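Clendura finale thread - did Miranda deserve to win? (SPOILERS)

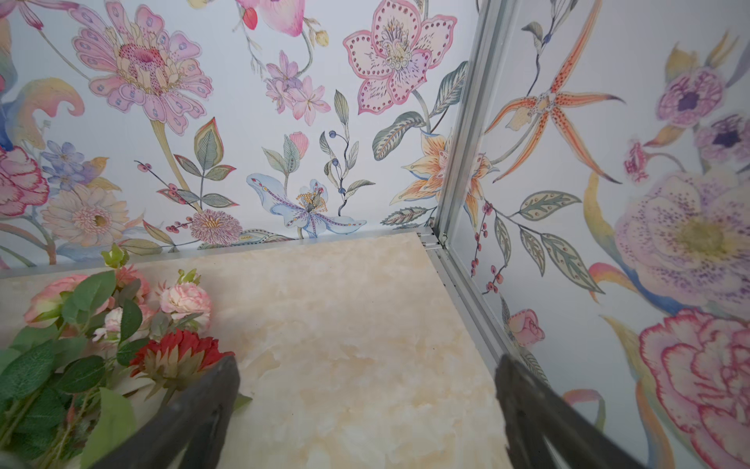 floral wallpaper + marbled floor, very Clendura guest house

porchlight378
OK I just finished it and I need to talk to somebody because my husband fell asleep before the vote. Miranda?? Really?? I have watched every season of this show and I can't remember a winner who did less in the first half. She sat by the pool for three episodes and let everyone else yell at each other. Then she gets one good challenge, cries at dinner and walks off with the whole thing. I'm not even mad at her, I'm mad at the edit. If she was playing such a smart game, show it to us before the last 2 episodes!

tapioca_kid
Disagree so hard. Sitting by the pool WAS the game. Everybody who yelled in week one was gone by the halfway mark. Go back and watch the boat episode, she's the one who gets the two sisters to stop talking to each other and she does it with maybe four sentences.

porchlight378
I did watch the boat episode. She asked them if they wanted more shrimp.

tapioca_kid
She asked ONE of them if she wanted more shrimp. In front of the other one. After the fight about the shrimp.

mudroom
I'm with tapioca on this, although I wouldn't call it genius. She's good at reading a room and she knows when to go to bed. Half the cast this year would have lasted longer if they'd gone to bed.

Besum_Betty
Can we talk about the reunion, because the host let the whole Zullex team off the hook. They threw the kayak challenge and everybody knows they threw it. One question about it, they all laughed, and then straight to commercials. I waited all season for that!

lorna-ish
Betty I was yelling at my TV. And then we got ten minutes on who kissed who at the wrap party. I don't care who kissed who, I want to know about the kayaks.

greenroomgary
Unpopular opinion but I liked the reunion. Seasons where they drag everybody for an hour make me feel kind of gross afterward. These are regular people and they have to go back to work. The Zullex guys looked embarrassed and that was enough for me.

Besum_Betty
They signed up for a TV show, Gary. I'm not asking for blood, I'm asking for a follow-up question.

hatchback16
First post here, been reading for a few seasons. What bugged me was the jury. Two of them said at the start of the night that they'd made up their minds already, so what are the speeches even for? My mom and I paused it and argued for so long that the app asked us if we were still watching. She's team Miranda, I wanted the nurse to win, and we are still not really speaking about it.

porchlight378
Welcome! And THANK YOU, the nurse was robbed. She carried that team through the mud course with a bad ankle and she gets third place and a hug.

tapioca_kid
The nurse told everybody her plan at breakfast. Every single breakfast. I loved her but come on.

porchlight378
Fine, she was a little open about it. I'd still rather watch her than somebody who whispers.

mudroom
Does anybody know if they're going back to the same house next season? I read they were moving everything to the coast and then I read they weren't. I'd miss the breakfast porch but the challenges need more space. That last obstacle course was basically somebody's lawn.

lorna-ish
I heard casting opens in October but nothing on the location. I kind of want them to stay, I like knowing where all the rooms are when people are sneaking around at night.

greenroomgary
Stay in the house, drop the twist where an eliminated player comes back. That's my whole wish list.

Besum_Betty
No way, the comeback twist is the best part! We wouldn't have had the cake episode without it.

greenroomgary
OK the cake episode was good. I'll give you the cake episode.

porchlight378
I rewatched the boat thing just now. I still think it was only shrimp, but she does look over at the other sister first, so I don't know. Going to watch it again tomorrow with the captions on.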